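Caring for Dog Clothing and Bandanas at Home

Pet apparel should be laundered separately from household clothing. Before washing, take the garment outdoors, shake it firmly, and go over both sides with a dry rubber glove to lift loose hair. Close all hook-and-loop fastenings, which otherwise collect hair and snag knit fabrics.
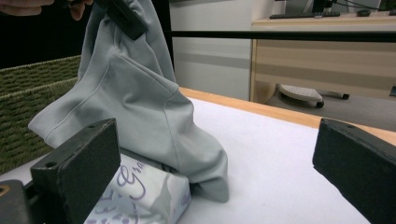 Wash in cool water with an unscented detergent, using half the usual amount. Fabric softener is not recommended, as the residue may irritate a dog's skin. Sweaters and fleece should be rinsed twice and dried flat on a clean towel. Bandanas may be ironed on a low setting while slightly damp.

Owners whose dogs appear regularly at events or in photographs are advised to keep at least 2 complete outfits in rotation. Store each one folded, with its matching collar, in a lidded box.

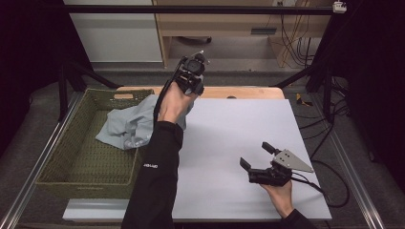
Check seams and buttons after every wash. A loose button is a choking hazard and must be removed or resewn before the garment is worn again.

Costume pieces with glued trim should be spot cleaned only. Questions on garment care may be addressed to Clémence Courtois at the Plarngate Pet Grooming Center.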